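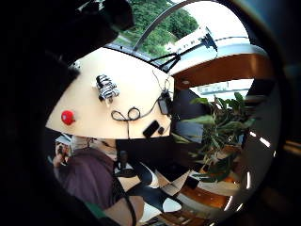 Does the cable stay put once it's on there? A customer at our Drinstead shop asked me that before anything else, and fair enough, it's what I'd want to know too.

My answer was yes, if you give it some slack! I run mine in a couple of loose loops across the panel and clip it at the side, and I haven't had it pull free since March.

## Lesik curved panel, beige

So this is the one I keep recommending (I have it at home as well). It's a big, smooth, pale board with a curve to it, and you fix your small stuff straight onto the surface – clips, cables, little black boxes, whatever usually ends up lost behind the desk. The beige is softer than it looks in the catalog. We also stock it in Cement, a cool gray that I like a lot next to plants.

**In the box**

- 1 panel
- 3 cable clips
- 16 adhesive pads
- 1 round knob, red

The knob is my favorite bit. I hang my headphones on it!

**Good to know**

Wipe the panel down with a damp cloth and let it dry fully before you stick anything on. The pads need 2 hours to grip – I rushed mine the first time and had to start over. Spare pads are sold under Spanos on the accessories page, and they fit both colors.

Orders placed by noon go out the same day.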